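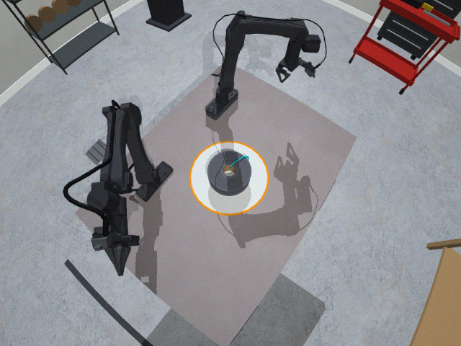 Two-arm bench layout in simulation, both arms on the one mat

Planning a two-arm bench for next budget year, what am I forgetting?

gravelpath
12 July 2021
Hi everybody, long-time reader and not much of a poster, so forgive me if I go on a bit. I look after the equipment money for a small teaching lab, and after years of asking I've finally been told I can put a two-arm bench into next year's plan. I'm thrilled, and also a little scared of getting it wrong, which is why you're all getting this wall of text!

The plan so far is a pair of small arms from Serkent with the plain two-finger grippers, both bolted down to share one work area, with the target spot in between where either one can get to it. We've been laying it out in simulation first, shelving and tool cart and all, and it's been worth every hour. My first sketch on graph paper had the arms side by side like two people at a kitchen sink, and I was very proud of it until I saw how much they'd be in each other's way.

What I have on the sheet right now is the arms, the grippers, a controller for each, and a license for Helix at $59 a month. Serkent is quoting 10 weeks for delivery. The form has to go in by February and once it's in I can't add lines, only move money between them. So please, what did you leave off your list the first time?

tin_whistle
Congratulations! I remember that feeling well. Cables, cables, cables. Look at how yours loop out from the arm and back in at the wrist. On a real bench you'll want spares of those from day one, because the cable that moves with the arm is the one that wears, and it'll go the week before you have visitors. We budgeted for none and ended up borrowing one from another building, and I had to bring a cake with me when I returned it.

The other thing is the surface. You've got a nice big mat in there. Have you decided what it's going to be made of? Bolting an arm to something is a bigger decision than it looks. We went through Pelupessy for a steel top and it cost more than I'd like to say, but it hasn't moved a hair.

oldmill_ron
I'm going to be the grump and ask why you need two. One arm does most of what a teaching lab wants to do. You pay double for the hardware, double for the spares, and then you pay again in the time you spend keeping them from knocking into each other. I'd buy one good one, put the rest into grippers and a proper bench, and ask for the second arm the year after, when you know what you're doing with the first. I say this with affection. I've watched a second arm sit folded up for a whole year holding somebody's jacket.

gravelpath
Ron, I had a feeling someone would say that, and I'm glad it was said kindly! I did think about it for a good while. The trouble is that the exercises we want to teach are the shared ones — one arm working at a container while the other waits its turn or gets ready for whatever comes next. The reach into the container is what's been eating our evenings. The gripper has to come down inside the rim to get at a small piece, and the other arm still needs somewhere sensible to be in the meantime.
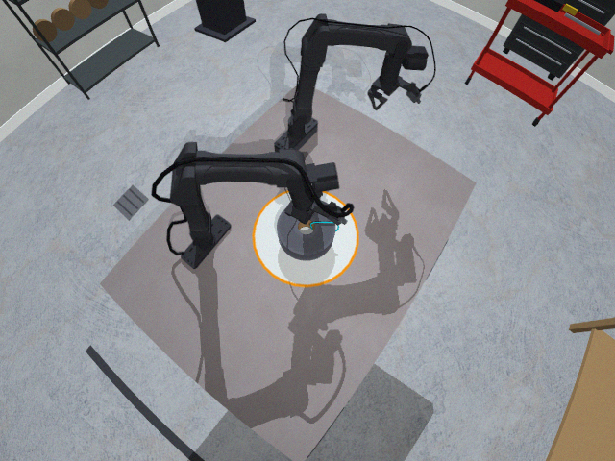 So I keep going back and forth on whether the money ought to go toward longer, slimmer fingers or a wider container. A container is cheap and fingers are not, as I found out when I asked Brorkau for a price on a custom pair. On the other hand, students will put all sorts of things on that bench and I can't tell them to only bring wide ones. Has anyone here bought fingers from Brorkau and been happy? I'd also love to hear from people who print their own, with some idea of how long a set lasts when beginners are driving.

tin_whistle
We print ours and throw them in the bin without a tear. Put a line for filament on your form and call it "consumables" so you can lean on it for other things too. I'd hold off on the custom pair until you've run the real bench for a term. Your container today may not be the one you're using by then.

harbor_lights
Jumping in from the purchasing side, hello! I process these forms for a living and there's one thing I see over and over, and it's that people budget the purchase and forget the running. Your Helix license is monthly, so put the full year in as its own line, and check whether that price is per seat. If you have a class sharing one login you may get an email you don't enjoy. Ask for freight in writing as well. And add a contingency. We use 7 percent here and it has saved me more than once.

I'm with gravelpath on the two arms, by the way. Where I work, "we'll ask for the second one next year" is how you end up with one arm forever. If the money is there now, and the lessons need both, put both on the form.

oldmill_ron
Different shops, I suppose. Mine would rather see something used before they pay for another. I still think a year with one arm would teach you more than the simulation will, but if your lessons truly need the pair then I'll stop grumbling. Do leave walking room, though. You have shelving on one side and a cart on the other and the picture makes it feel roomy. Tape it out on the floor of your real space and then go stand in it with a student at your elbow.

gravelpath
Oh, that's a lovely idea, and I have plenty of tape. I'll do it this week before I talk to the carpenter about anything.

So the sheet now has spare moving cables, a proper line for the bench top (I've written to Pelupessy and I'm bracing myself), consumables, the full year of Helix, freight, and the 7 percent. I've taken the custom fingers off for now, and we'll keep playing with the container in simulation, which only costs us evenings. I'm keeping both arms. Ron, if one of them ends up holding a jacket I promise I'll come back and tell you!

One more question if anybody still has the patience: did you buy the extended warranty from Serkent, or put that money into spares?

tin_whistle
Spares, every time. But get the price for both and see what harbor_lights thinks, as our warranty terms were pretty old.

harbor_lights
Send me the wording when you have it and I'll happily read through it. Look for whether a collision counts as normal use. With beginners at the controls, I'd want that answered before I paid for the extra years.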